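Teaching by demonstration – kitchen table task, meeting notes, Oct 12, 2018
Present: Acharya, Nambiar, Joseph, Kulkarni. Pinto joined late by phone.
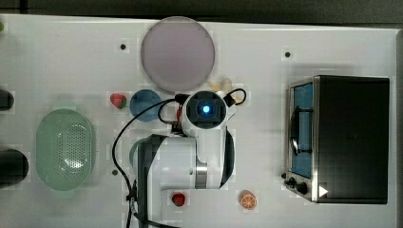
Hema Kulkarni asked whether we should stop hand guiding altogether and do the rest by remote control, as her own demos by hand come out jerky near the end of the reach and she ends up leaning over the table to finish them.

Senthil – not yet. Hand guiding still quicker for new people to learn. Remote gives smoother paths but operators overshoot on the small stuff, the toy strawberries especially. Wants both kept until we have a fair comparison.

Demo count
1673 usable so far, target 3000 by December. Anitha thinks its doable if the Tulen rig stays up. Thirumalai less sure, wants the target split by method before anyone promises it to Varkholm.

Layout
Colander stays on the left, toaster oven on the right. Plates can move between demos, toys can move anywhere the arm can get to. Long back and forth on whether the oven should be in play at all. Hema for, Senthil against (door is hard to do by hand guiding, you need to hold the wrist and watch the handle at the same time). Left as is. No door demos for now, only plate and colander.

Cable
Anitha raised the cable loop off the wrist. When guiding by hand people grab close to it and pull. Agreed: hold lower down, left hand only on the arm body. Senthil to put that in the operator sheet. Thirumalai asked about a clip – try one, check it doesnt limit the wrist turn.

Remote control
Lag complaints on the Platow handset again. Vimala (by phone) says the new settings are in but only on one station. Other one to be done Monday. Until then log which station you used, evrey demo, no exceptions.

Pauses
Some operators stop mid-move to think. Do we trim those? Senthil says trim, Anitha says keep the raw files and trim a copy. Went with Anitha.

Failed grasps – keep if the operator recovers, toss if they restart. Hema not happy with this but will go along for 2 weeks.

Actions
Senthil – operator sheet, hand position
Vimala – second station settings
Thirumalai – split target, send to Tovar and Varkholm
Anitha – raw/trimmed folders, cable clip
Hema – 2 short sessions, same operator, one by hand and one remote, compare

Next meeting same time, room to be confirmed.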